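Sep 13, 2022
Posted to the Tresedow print and paper list

Re: Cards for the autumn stall, stock and lettering

Thanks for the replies so far. I'll answer the main points in one go and quote the message that raised them, as a few people joined after July and won't have seen it.

> We still have a good part of the last run of 500 landscape cards
> in the cupboard. Before we order again, can someone say whether
> the big white lettering is staying? On the woodland ones it takes
> up a lot of the photo. Also, are we keeping the boxes by season or
> by size? At Gatico they were by size and it was hard to find
> anything.

On the lettering, my view is that it should stay. I tried the same photo with thin letters and they got lost among the branches. The bold white ones on orange can be read from the other side of a table, and that matters more on a stall than it does at home. If people want the photo on its own, we can do a small batch of 40 without any words and see how they go. 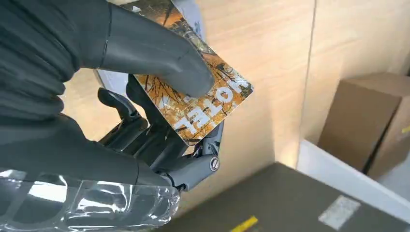 Akpan
List member, card printing and stock

The autumn forest one is the design I would reorder first. The orange and amber leaves have come out well and the dark branches have stayed sharp, where the July proofs had them going brown and soft. I would leave the colour settings as they are. The spring design needs more work, as the greens are still too blue on this paper.

On the boxes, I agree with the person who wrote in. By season is better. I have started on this and got through 11 boxes. Each one has a strip of paper on the short end with the season and the size written on it. Please put cards back face up with the lettering all running the same way, and don't fill a box right to the top. The corners get bent when the lid is pushed down, and we can't sell a card with a bent corner at full price.

Envelopes are a separate problem. There are 2 sizes in the cupboard and they look nearly the same. The smaller ones will take a card but only if you force it, and it marks the edges. I have moved those to the bottom shelf and will use them up for receipts. Please take envelopes from the middle shelf only.

Tondomau have asked whether they can have some of the older cards for their own table. I have no objection, as long as they take the winter ones, which we have too many of. If anyone wants to keep some winter cards back, reply to the list before I pack them.

Still to settle:

Whether to order the plain batch of 40.
Whether we want the heavier card again. It costs more and it doesn't fold, but most people who picked one up at the last stall seemed to like the feel of it.
Who has the long ruler. It isn't in the drawer with the knives.

Replies to the list, please, so that everyone can see them.

Last updated: Sep 2022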